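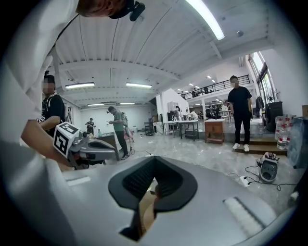

August, 4:10 pm. Gripper comparison, second round.

Pair under test is the Venow hand-helds, left and right, against last month's Zein set. Same task list as before: pick, turn over, hand across, put down somewhere it won't roll. 151 attempts logged between lunch and now, 28 of them thrown out. Most of the thrown-out ones are lost tracking on the left unit. It goes when the forearm comes between the marker cube and the other gripper's camera, and a forearm is hard to leave at home.

Things to fix or at least complain about:

Fisheye. Great for seeing the other hand at very close range, also great for seeing everyone in the building. The vignette eats the corners, so the calibration script refuses to find the board out there. Cropped the corners and it stopped sulking. Reprojection error still worse than the Zein, by enough to matter.

Exposure. The long tube at the top right blows out and auto-exposure then chases it every time the wrist tilts up. Locked it at the 3 setting. Floor is shiny enough to count as another lamp.

Grip feel. Venow closes smoother, Zein lets go cleaner. Small boxes fine on either. The soft pouches from Privmont slid out of both, with what I'd call enthusiasm.

Weight. My wrist votes Zein. Not entered in the spreadsheet - there's no column for wrist.

Fostico controller dropped its link 2 times, both right after a restart. Swapped the cable, no drops after that, which proves nothing yet.

Next: raise the cube on a taller mount, rerun the hand-across set only, and keep sleeves rolled up. Whoever borrowed the short hex key, it's needed for the mount.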